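Hakenleiste im Flur: Wie viele Sachen an einen Haken, und was gehört auf den Tisch?

Forum Wohnen und Ordnung > Flur und Eingang

Wellari
17. April 2019

Guten Tag an alle,

ich möchte eine Frage stellen zu der Ordnung bei uns im Büro. Deutsch ist nicht meine erste Sprache, bitte haben Sie Geduld mit meinen Sätzen. Wir haben an einer weißen Trennwand eine Leiste mit sieben Haken. Daneben benutzen wir einen langen Holztisch, auf welchem sich immer alles sammelt.

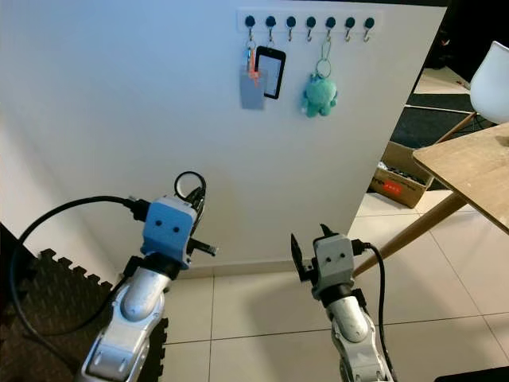
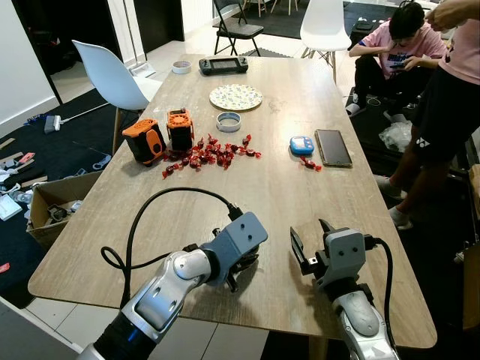
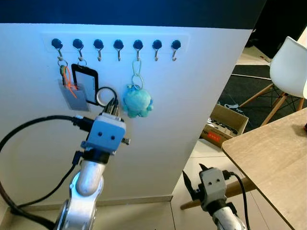 Mein Problem ist folgendes. Die Karten und die Schlüssel sollen immer an der Leiste hängen, damit man sie beim Weggehen sofort nimmt. Die ersten zwei Haken sind aber schnell so eng, dass die Kartenhüllen übereinander liegen, und wenn ich die eine nehme, kommt manchmal die andere mit. Weiter rechts bleibt dagegen vieles leer. Ich habe zwei Möglichkeiten überlegt: entweder zwischen zwei Kartenhüllen immer einen Haken frei lassen, oder die Haken mit Namen beschriften. Bei der Beschriftung habe ich Angst, dass der Kleber die weiße Farbe beschädigt, denn die Leiste gehört dem Vermieter.

Die zweite Frage betrifft den Tisch. Dort liegen Telefone, Bonbons und kleine Geräte durcheinander. Soll man dafür eine Schale nehmen, oder wird die Schale dann nur eine neue Sammelstelle? Zu Hause habe ich es mit einer Schale probiert und nach einem Monat war sie voll mit Batterien und Quittungen.

Ich danke Ihnen im Voraus für jede Hilfe.

Lostance
84 Beiträge

Hallo Wellari, Ihr Deutsch ist gut verständlich, keine Sorge.

Ich würde mit dem freien Haken anfangen, das kostet nichts. Kartenhüllen sind breit und drehen sich beim Hängen, deshalb verhaken sie sich so gern. Also Hülle, frei, Hülle, frei. Plüschanhänger und andere dicke Sachen ganz nach rechts außen, dort stören sie am wenigsten. Lange Bänder einmal doppelt legen, sonst hängen sie vor der Karte vom Nachbarn.

Beschriften können Sie auch ohne Kleber auf der Leiste: kleine Papieranhänger mit einem Faden um den Haken binden. Bei uns halten sie seit Juni. Wenn Sie doch etwas kleben wollen, dann nehmen Sie Malerkrepp und probieren Sie es zuerst an einer Stelle, die man nicht sieht.

Zum Tisch: Bonbons in eine Schale mit Deckel, Telefone an einen festen Platz am Rand. Beides nicht in das gleiche Gefäß. Die Schale soll klein sein, eine große wird immer voll.

Kartha

einfach eine zweite Leiste kaufen. kostet 6 Euro im Baumarkt, fertig

Wellari

Vielen Dank für die Antworten. Eine zweite Leiste möchte ich nicht, denn auf der ersten ist noch Platz, und bohren darf ich nicht ohne zu fragen. Den Vorschlag mit dem freien Haken probiere ich gleich morgen, und die Anhänger aus Papier mache ich am Abend. Kann man den Faden auch durch dünnen Draht ersetzen, oder zerkratzt das den Haken?

Lostance
84 Beiträge

Blanker Draht kann kratzen. Nehmen Sie ummantelten Blumendraht oder bleiben Sie beim Faden.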